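Notes for the Sarumstead evening, slot is 30 minutes, slow down at the start

Good evening, all, and thank you for coming out in February weather. I want to talk about sourdough, and mostly about patience, which I came to late in life — ask anyone at the Lovberg bakery. (Pause, let them settle.)

My first starter died after 6 days. I fed it too much, and I kept moving it nearer the stove, poor thing. The second one I left alone, and it's still going.

Basic loaf: 500 grams of flour, salt, water, a long night in the fridge. Pass the Bevan loaf around now, crust side up.

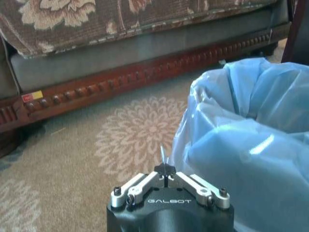
One of the Rorkgate regulars told me that her dough never rises before noon in winter, and she has quit worrying and just bakes for supper. Tell them that, then take questions on flour.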